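We use cookies to remember your settings. Accept all | Manage

Workshop notebook: lime mortar trials for the Tavau job
Apr 25, 2025
By Osvaldo Valentini

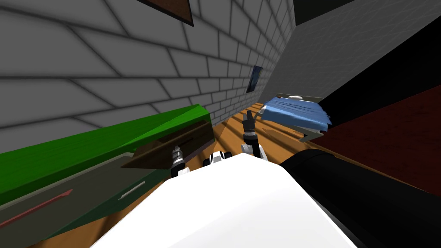

Rendered view, grey brick wall with dark grey joints.

Opened the second tub of Pulby putty this morning. Stiffer than the first and a bit gritty at the bottom, so I knocked it up for 11 minutes before adding sand. Used the sharp sand from Branico, sieved. The soft sand is finished and I'm not reordering.

Panel C pointed and covered with damp hessian. Panel B has hairline cracks along the bed joints. I think it dried too fast by the door. Panel A is fine but still marks with a thumbnail.

Kofi Nyarko rang. The client wants a darker joint. Told him pigment will fade in lime and I would sooner get there with the sand. He is asking Adjei for a 200 g sample of their crushed slate. If it suits, we need enough for 3,000 bricks, allowing for waste.

Mix for C: 1 putty, 2.5 sand, no pozzolan. Water only to wet the sand.

Still to do:
- re-wet hessian tonight and again Saturday
- rake out B and redo it away from the door
- new churn brush, the old one sheds
- ask Kofi if the scaffold date in May is firm

Mixer bearing is noisy again. Greased it.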